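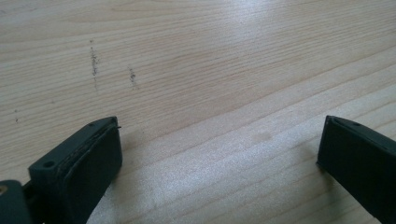 Before You Buy the Arm

Prirnham rents table linen and small soft goods to hotels and restaurants out of a long brick building on the edge of Brendancombe. Washing and drying have been done by machine for years. Folding the odd sizes hasn't. Those come out of the dryers in carts and get folded by hand, and when the season picks up the carts stack up in the hallway.

Lakshmi Gowda, who runs operations, was given $80,000 to do something about it. Her first plan was the obvious one: spend most of the money on a pair of robot arms and use what was left to get them working.

"I had the quote from Olmedo on my desk, ready to sign," she says. "Then I tried to write down what the arms would do in their first week, and I couldn't fill half a page."

The quote came to $54,000 for two arms, mounts and a controller. It did not include grippers, cameras, training data, floor work or anyone's time. Gowda put it in a drawer and started over with the part of the job that came before the arms.

Starting with people's hands

The piece she bought first was a pair of hand-held grippers from Uvdale. A person holds one in each hand and does the task with them, and the recordings are used later to teach the arms. The fingers are plain dark blocks, closer to tongs than to a hand. Anyone who has tried to pick up the corner of a napkin with them knows why a company would want to find out early which items can be handled this way and which can't.

Sadia Kiani does most of the recording. She picks up one item, works with it for a short time, lays it back down and begins again. She asked for two changes to the budget in the first week. One was a better chair. The other was more kinds of cloth.

"We had planned for plenty of hours and hardly any variety," Kiani says. "I'd take fewer hours and a bigger box of things to fold. A stiff napkin and a soft one are different jobs."

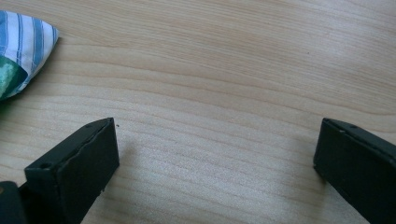

Striped fabric on the work table, with the fingers of a hand-held gripper open below it.

The box of things to fold is now its own line in the budget. It is a small line, but it gets spent. Cloth wears, stains and goes soft with handling, and a worn piece stops behaving like the stock that comes out of the dryers.

Freya Sedgwick keeps the books and had never priced anything like this. She found that the hardware quotes were easy to read and the labor was easy to miss. Recording takes a person away from other work. So does going through the recordings afterward and throwing out the bad ones. Sedgwick now enters both as wages, at the same rate as any shift on the floor, so the project can't look cheaper than it is.

She also asked what would be left if the project stopped. The arms could be resold at a loss. The table, clamps and rails could be used elsewhere. The recordings would stay with the company, provided the contract said so. The first draft of the Uvdale agreement was vague on that point, and it took a few rounds of email to get it fixed.

The station

Space turned out to be harder to plan than money. Graham Whitlock, who looks after the building's equipment, had measured for the table alone. What went in was a table inside a black metal frame, with aluminum rails on both sides, and cables that need somewhere to go. His advice to other shops is to tape the full outline on the floor and walk past it with a cart for a few days before ordering.

He also suggests buying the table with the arms in mind, even if they are a year off. Clamping a top down is cheap. Redoing every mounting point later costs more than the top did.

Cables are his other complaint. They get snagged and bent by people working with them all day, and he keeps 4 spares on a hook. A dead cable stops the work just as surely as a dead gripper.

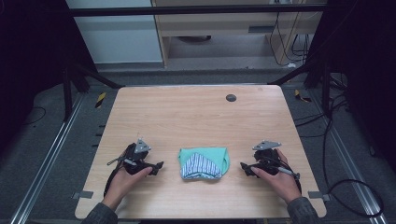
What to ask the supplier

Sandra Fothergill advises small plants on equipment purchases and read over Gowda's second plan. Her notes were short, and most of them would apply to any company in the same position.

Ask what wears out first and what it costs. On a gripper that is likely to be the pads on the fingers.

Ask who owns the recordings, and in what format you will get them.

Ask whether the gripper on the arm will match the one people have been holding. If the two differ, find out by how much, and who pays if the recordings don't carry over.

Ask for training to be quoted separately. It is often folded into the hardware price, which makes it hard to compare one supplier with another.

Keep some of the money unassigned. Fothergill wouldn't name a share, but she said Gowda's first plan had nothing set aside at all.

The Olmedo quote is still in the drawer. Gowda has asked for it to be repriced with one arm in place of two, and expects to take the new figure to the owners once Kiani has worked through the tablecloths.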